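Patch cable

A patch cable (some folks say patch cord or patch lead) is a short network cable that joins one piece of gear to another, usually a switch to a patch panel or a computer to a wall jack. I've been plugging these in for a living for 12 years, mostly in small offices around Kemidport, and I still keep a bag of them in the car.

Parts

Each end has a plug that pretty much everyone calls an RJ45. It's a little clear plastic block with eight metal contacts and a springy latch on one side, and the latch is always the first thing to break! Behind the plug there's often a boot, a soft sleeve that keeps the cable from bending too sharply where it meets the plug. 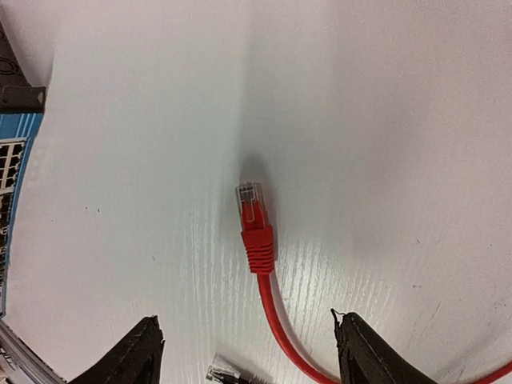 Boots come in a few styles. I like the ribbed ones because they're easy to grip, but a bulky boot can be a pain in a crowded rack, where you're trying to squeeze a finger in to press the latch.

Colors

The jacket color has no effect on the signal. People use it to keep track of what goes where — red for the phones, say, or blue for the desks — and every building has its own system. The Baird offices had a color chart taped inside the closet door when I started there, and Walter Llanos, who trained me, made me copy it out by hand.

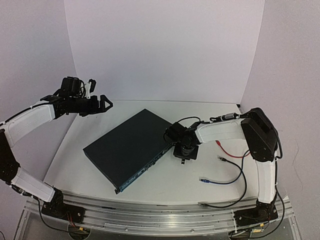 Length matters more than color. Buy one a bit longer than you think you need (but please don't leave a giant coil hanging behind the rack). The usual limit for a copper Ethernet run is 100 meters, patch cables included.

Switches

The far end often lands in a network switch, a flat box with rows of ports across the front. Rack models have metal ears at the sides for the screws.

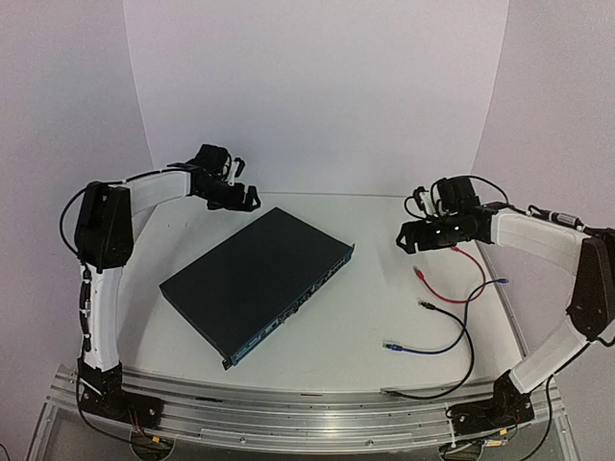

Does it matter which end of the cable goes into the switch?
Either end will do, as the two plugs on a standard Ethernet patch cable work the same way.

Push the plug in until the latch clicks, then give it a light tug. At the Skomov warehouse I lost a whole March morning to a plug that was only halfway in.

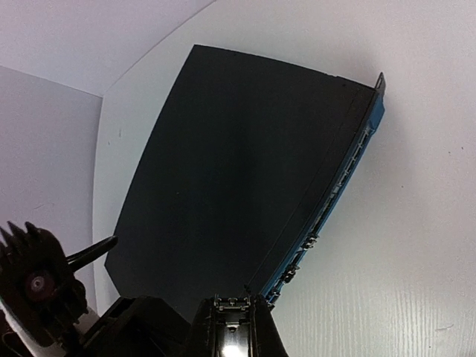
For labels, I put one at each end, 2 inches back from the boot, with the port number facing out. A strip of plain white tape and a fine marker will do the job.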